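Right, thread time. I've been putting off the toy corner since March and this afternoon I finally gave in, so you're all coming with me.

The problem, for anyone new: every soft toy, small tub and stray sock in this place ends up in one heap. I tidy the heap. The heap comes back. My friend Reet Vasiliauskas calls it The Compost.

So I asked on here what people do and got 186 replies, thank you, and also what is wrong with some of you (the vacuum bag person, I'm looking at you, those bears can't breathe).

Most of you said the same thing in the end. Get it all out on a big flat surface first, cover the surface, mark it into squares, and only then decide where things live. Kumiko Amano swears by brown paper and blue tape, and Kumiko is annoyingly right about everything.
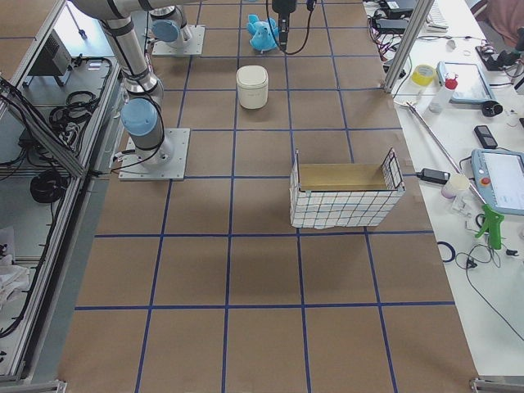

The bit I always get wrong is buying storage before I know what's going in it. I once came home from Plundano with three matching crates and not one of them fitted the shelf. They're in the shed now, full of other crates.

This time I'm using what I've got. Wire basket with a cloth cover for the soft things, white tub with a lid for the bits that roll away. That's the whole system!!

Someone asked about the cloth. Dark grid pattern on white, goes with everything, hides felt tip quite well. I'm not ironing it and you can't make me.

Also cardboard in the bottom of a wire basket is a proper good tip. Small things with legs will go straight through the gaps otherwise and you'll be there half the evening unhooking a giraffe. Marichka Semeniuk told me that one and I've passed it on to everybody I know.

Digby Tuhiwai wants to know if I'm doing the "does it spark anything" test. Digby, it's a teddy. It sparks a massive row if it goes missing at bedtime. The teddy stays.

My rule is a bit more boring: has anyone asked for it lately? If so it goes in the basket, on top, where a small person can reach. If they haven't, it goes up high for a month and we see who notices. Last time I put 27 things up high and got asked for one of them. It was a plastic spoon.

The pale blue bear with the little pink bow is obviously exempt from all rules. Look at that face. I'd give up my own side of the wardrobe first.

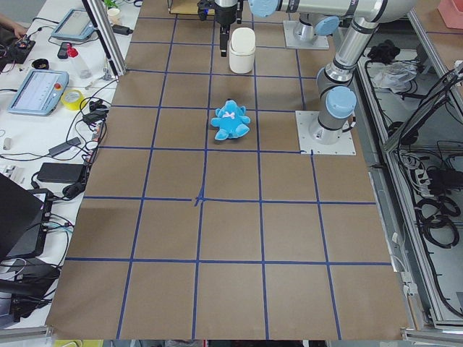 What do you do with soft toys that don't fit in the basket?

They go on the end of the bed or they go to the charity shop, and I let the kids choose which. I don't buy a second basket, I've been down that road and it ends in the shed.

Tape update, since a few of you are invested: use the masking sort, peel it off slowly and fold it sticky side in as you go. Mine stuck to my sleeve and I wore it to the corner shop.

Vimala Devadiga has just messaged to say she did her whole landing this way in 25 minutes with a cup of tea on the go. Vimala has no children and a very small landing, but well done you.

Anyway the kettle's on and I've still got the sock pile to face. If you've got a good idea for odd socks, put it underneath, and no puppets please.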